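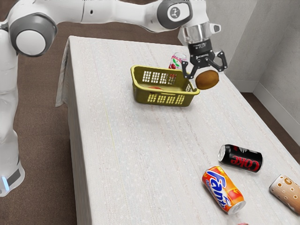
Albane Riviere wrote to us that her line had been running for months before anyone asked which release rule the gripper was following, and that she would have liked to read this page first. She asked for the rules to be put ahead of the part list, so they are.

Equipment > Handling Cells > Practice Kits > Steltov Tabletop Rule Kit

Print this page | E-mail this page

Steltov Tabletop Rule Kit, item 1197

The Rule Kit is a set of written handling rules and task files for one arm and a two-finger gripper at a table. It is meant for shops and training rooms that want their pick-and-place work done the same way by every operator and checked against the same sheet. The task files run in simulation first. A task may be moved to a real arm only after it has been signed off there.

What the rules cover

Approach. The gripper comes down from above with the fingers already open. Opening the fingers next to an item is a fault, even if the item does not move.

Clearance. When an item is carried to a basket or bin, its lowest point has to clear the rim. The carry height is set from the tallest item in the task file and stays the same for the small ones.

Release. The fingers open only when the item is over the inside of the container. Opening over the rim is scored as a drop, wherever the item ends up.

Bystander items. Anything on the table that is not named in the task stays where it is. Cans on their sides roll easily, so the path of the arm must not pass low over them. 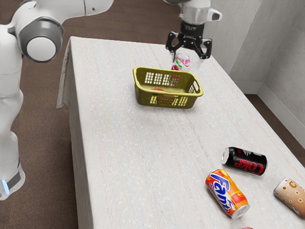 Gripper and printed cup at the far side of the basket, with three cans at the near right of the table.

Scoring sheet

Each task is run 100 times in simulation before sign-off. The sheet has one line per run, with a box for each rule and a space for remarks. A run with any box marked as a fault does not count toward sign-off, and the reason has to be written in. "Bad run" is not accepted as a reason. Write which rule was broken and at what point in the motion.

Runs stopped by the operator are kept on the sheet. They may not be deleted or run again under the same number. The July revision of the sheet added a column for these, and older sheets can still be used if the stops are noted under remarks.

In the kit

- Rule booklet, spiral bound, with the approach, clearance, release and bystander rules
- Task files for round, oval and can-shaped items
- Scoring sheets, one pad
- Wall card with the stop and restart steps
- Setup guide for the Condero scene viewer

The arm, gripper, table and handled items are not included. The Bratu finger set (item 1238) is sold separately and has its own page, with opening widths.
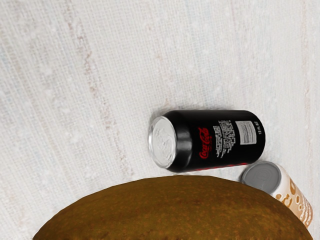
Can we change the carry height for a single item?
Make a separate task file for that item and sign it off on its own. Changing the height inside a signed-off file cancels the sign-off for everything in it.

Before moving to a real arm

The kit does not replace the risk assessment for your cell. Guarding, speed limits and stop functions have to be set for the site where the arm will work, by a person qualified to do it. A simulation sign-off covers the motion and the handling rules only. Keep the signed sheet with the cell papers, and start the first real runs at reduced speed with the stop button in reach.

Ordering

Kits ship from the Ilby warehouse. Extra scoring pads can be added to any order. Customers with an earlier booklet can have it exchanged by sending in the cover page.

Page revised September 22, 2025

Print this page | E-mail this page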